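Home | Products | Manuals | Downloads | Contact

Doteck Two-Arm Bench Cell - Set-Up Guide
August 2023
By Réka Kovács

Section 6. Cable and plug handling

6.1 Before you start

1. Check that both arm bases are bolted tight to the black mounting plate.
2. Check that the arm cables hang free in front of the plate and can follow the full swing of each arm.
3. Switch on the controllers and wait 30 seconds before sending any command.
4. Load the Flavix profile "plug-handling". Set arm speed to 60 percent or lower.

CAUTION: Keep hands out of the enclosure while either arm is powered. The grippers can close without warning during homing.

6.2 Placing the work

Lay power strips, adapters and coiled leads on the tabletop with space between them. Parts may sit close to the elbows, but the middle of the table is the shared zone and should hold only the lead being handled.
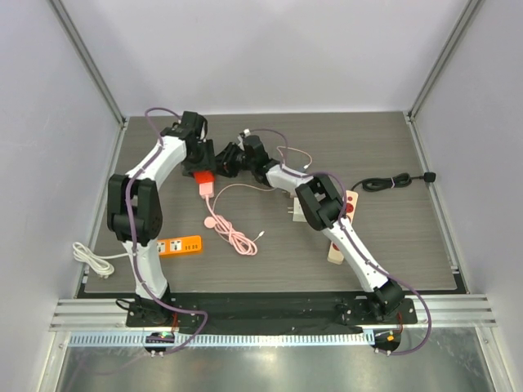 Figure 6-2. Left gripper holding the red plug, pins down; right gripper alongside in the shared zone.

6.3 Running the task

1. Start the left arm. It grips the plug body first - never the lead.
2. Confirm that the pins point down.
3. Start the right arm. Minimum gripper clearance is set with parameter 83; the default is 2 mm.
4. If the lead pulls tight, press Hold and add slack by jogging the left arm toward the table.

NOTE: Parameter 83 returns to its default after a firmware update. Write down your own value first.

CAUTION: Do not connect any power strip in the cell to line power during set-up.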